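Visit to the open day at Bisonora, Nudbridge

Posted 11/01/2020

I teach small children, and for a long time I have wanted to see how the shape blocks are made which we use every morning on our carpet. When my colleague Arsalan Kiani told me that Bisonora opens its doors to visitors in January, I wrote down our names the same evening. He has a car and I have not, so this was also practical.

Nudbridge is not a beautiful town in winter, I must say it. We came in the rain, we drove two times past the entrance, and at last we parked behind a shop for bathroom tiles. The Bisonora building is long and low with a green door. Inside the door is a small table with coffee, and there we received a paper badge and a map of the rooms. I still have the map. Somebody has drawn it by hand and the toilets are in the wrong place.

The visit goes in groups of 12 persons. We were in the second group and had to wait, so we looked at the old catalogues on the wall. The oldest set they show is called Palomino. It has very simple shapes in only two colours, cream and brown, and I understood why they stopped it. Children do not want cream. But the pieces were pleasant to hold, with thick edges, and a lady beside me said she had the same set as a girl and that her brother had thrown the star out of a window.

Our guide was Usman Paracha. He has worked in the moulding hall for many years and he speaks quietly, so one has to stand near. I had many questions and I am afraid that I asked most of them.

The material

We began in the store, where the plastic arrives as small grains in big sacks. I had imagined that it comes already in colour, but for most of the blocks the grains are milky and the colour is added as a second grain, much darker, in a small quantity. Mr Paracha let us put our hands in a bucket of it. It feels like dry rice. Two children of our group did not want to take the hands out again.

He told us that yellow is the most difficult of their colours. If a little of the blue stays in the machine from the day before, the yellow turns to something like old mustard, and the whole morning is lost. Therefore they make the colours in a fixed order through the week, from the light ones to the dark ones, and then there is a long cleaning. I liked this very much. In our classroom we have the same law for the paint water.

The moulding hall

It is loud in there, and we got soft yellow plugs for the ears. After that I could hear nothing of what was explained and I only looked. The mould opens, the blocks fall down into a tray, it closes again. They come out in families, several of one shape at once, joined by a thin arm of plastic, which a worker breaks off with a small movement of the thumb. Arsalan tried it and needed two hands.

The heart gives more trouble than the other shapes. There is the deep corner at the top, between the two round parts, and the plastic does not like to go in there evenly. The star has five such corners, but they are wide and shallow, so it is easier than it looks. A cylinder is nearly no work at all. I had never thought that one shape can be more difficult than another for the person who makes it. For the children I know very well which are difficult: they turn the heart round and round and push it with the flat hand.

After the moulding the blocks lie for 7 hours before anybody measures them. They become a little smaller in this time. Mr Paracha showed a tool with which they check if a block still fits its hole, and it is really only a steel plate with holes in it. I asked if I could buy such a plate. I could not.

The surface

For me this was the best room. They have a shelf with test pieces which have different surfaces, from completely smooth to quite rough, and visitors may touch everything. The smooth ones look nicest in a shop. In small wet fingers they slide away, we know this from the dribbling months. So the firm gives to some pieces a fine pattern, which comes already from the mould and is not put on afterwards. If you close the eyes you can tell a patterned piece from a smooth one at once, but my eyes alone did not always see the difference across the shelf.

I wrote down one thing for our own work. In the home of my aunt there was a blind neighbour, and I remember that she played dominoes with raised dots. One could do a sorting game only by touch, with a cloth bag, first the patterned ones and then the smooth ones. I will try it with the older group and report if it goes well.

Lunch

Soup, bread, a cake with apricots. It cost 5 pounds, which was fair. The soup had too much pepper for the children and the kitchen brought them pasta without being asked, for this I want to say thank you.

At the table we talked with two other teachers, who came by bus from quite far. They do not use coloured shapes before the age of three and prefer plain wood. I think colour helps, but we agreed that most boxes have too many kinds of things in them. If a box has 200 pieces, a child of two pours it out, looks at it and walks away. I put out one small basket and keep the others in the cupboard. One of the teachers said that her head of school counts the toys as a proof of quality, and we were all silent for a moment.

The corner for games

In the afternoon there was a free hour in the room which they call Traltudness. Nobody could explain the name to me. On the door it is written in cut-out letters, and the second t has been lost and replaced with a drawn one. There are low tables, mats, several boxes of pieces, and cards on the wall with suggestions for games. Some of these cards are good and some are written by a person who has not met children. "Let the child reflect on symmetry" is of the second sort.

The good ones are about rows. You lay a row and the child continues it. Or you lay a row, the child closes the eyes, you take one piece out. Or you lay the row and ask the child to say the rule, and this is much harder than to continue it. A four-year-old can follow a rule perfectly and have no words for it. A girl from our group made a row down the whole length of the mat, and when I asked her how she chose she said "this one is friends with this one". Her mother wanted to correct her. I think it was a complete answer.

Arsalan, who teaches the older ones, found the games too easy at first. Then he played the one with the missing piece against a boy with glasses and lost three times.

What I would tell other teachers who want to go: take indoor shoes, because the floor of the moulding hall leaves a grey dust on everything. Do not take children under three, there is too much waiting. Go in the morning group if you can choose, since the machines stop after lunch and then you see only trays. There is a small shop where you can buy single pieces as replacement, and this alone was worth the travel for me. We had been without a red cylinder since the summer, and a broken set makes children more unhappy than adults believe.
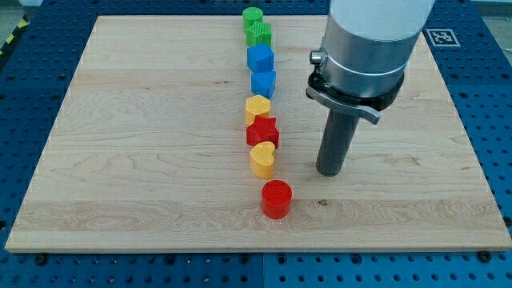

Rows are now our first activity after the morning song, and I have changed how I lay them. Before, I always did one colour and then another, and the children were finished very quickly. It is better to begin easy and become a little unkind: two green pieces, then two blue ones, so that everybody is sure of the rule, and after this a yellow heart, a red star, another yellow heart and a red cylinder. The sure ones stop at the red star. Some say it is a mistake of mine, some want to push the two hearts together, and one boy asked why only the yellow has the same shape two times when green, blue and red have each two different shapes. I had not planned this question and I let them discuss it until the snack. Next week I will put the second green star from the shop into the basket and see who notices.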